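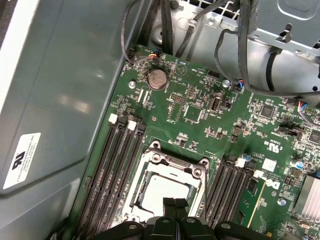
3.2 Street flyers and public shaming
We photographed 354 flyers on lampposts and station walls along the Marinho line over 9 weeks. Most were for lost pets or rooms to rent. A smaller group named or showed a person accused of something – theft, cheating, an unpaid debt. Figure 4 plots how long each type stayed up. Accusation flyers near the Naris exit were often torn at the corners but still readable. We did not record the names printed on them, and faces were masked before coding.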